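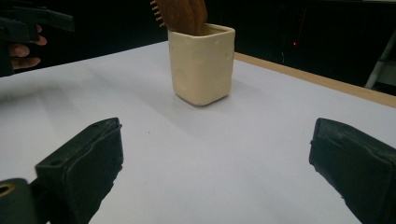

How to Make a Rosemary Rinse for Your Hair

Home Sheet 122

Rosemary is one of those plants that doesn't know when to stop. If yours came from our spring table, it has probably outgrown its pot by now, and there is only so much roast chicken a household can eat. A good many of our members use the extra for a simple hair rinse, and we get asked for the recipe so often at the Thursday meetings that we've finally typed it up. It's very easy (easier than jam, certainly!), it smells wonderful while it's on the stove, and everything in it can be had from the garden or the grocery store.

What you'll need

Two good handfuls of fresh rosemary, stems and all
2 cups of water
A splash of apple cider vinegar, if you like it
A saucepan with a lid
A fine strainer, or a clean piece of muslin
A bottle or jar with a tight top

Dried rosemary will do if that's what you have. Use half as much and strain it twice, as the little needles get into everything and you will be picking them out of the bathtub until December.

Making the rinse

Step 1. Cut your rosemary in the morning if you can, once the dew has gone. Take the soft green tips and leave the old woody growth alone. Give the sprigs a good wash under the cold tap and shake them off.

Step 2. Bring the water to a boil, drop in the rosemary, and turn the heat down to a bare simmer. Put the lid on and let it tick along for a quarter of an hour. Then turn off the heat and walk away. The longer it sits, the stronger it gets — some of us leave it until the pan is quite cold, and some of us forget it until bedtime, and both turn out fine.

Step 3. Strain it into your jar. It should be the color of weak tea. If you're using vinegar, stir in a tablespoon now.

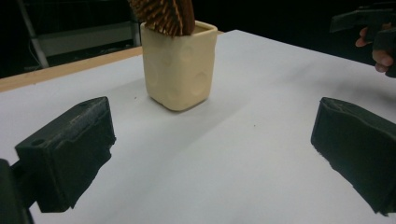 Using it

Brush your hair through before you wash, working from the ends up so you aren't dragging knots down from the top. Shampoo the way you always do and rinse well. Then pour the rosemary water slowly over your head, keeping your eyes shut, and rub it gently into the scalp with your fingertips. Leave it a couple of minutes. You can rinse it out with cool water or leave it in. I leave mine in, and the smell is gone by the time my hair is dry, which I always think is rather a pity.

If you are using it for the first time, dab a little on the inside of your arm the day before and see how your skin takes it. Please keep an old towel for the job, too. A strong batch can leave a faint mark on white cotton, and on very light blond or white hair it's sensible to try one lock first.
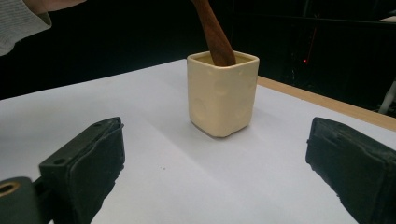
How long does rosemary rinse keep?

Up to a week in the refrigerator, with the lid on tight. Give it a sniff before you use it, and if it smells sour or looks cloudy, pour it on the compost and make another. You can also freeze it in an ice cube tray and thaw what you need the night before.

Can I use other herbs?

Sage is lovely and goes in exactly the same way. Chamomile is gentler and should only be steeped off the heat, like tea. Mint gives you a cold, tingly head, so go easy on it the first time. Lavender and rosemary together make a nice gift in a pretty bottle, though do write on the label that it belongs in the fridge.

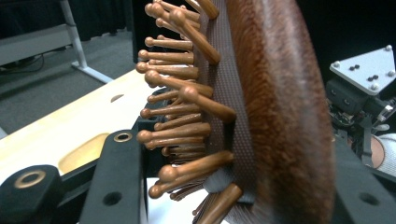
Tullgate Herb Growers' Club — Home Uses Group

Sheets on drying, storing, and potting up are in the rack by the door at every meeting, and you're welcome to take as many as you like. Cuttings of the upright rosemary go on the swap table in the spring. Bring your own pot if you have one to spare, and a bag for carrying things home.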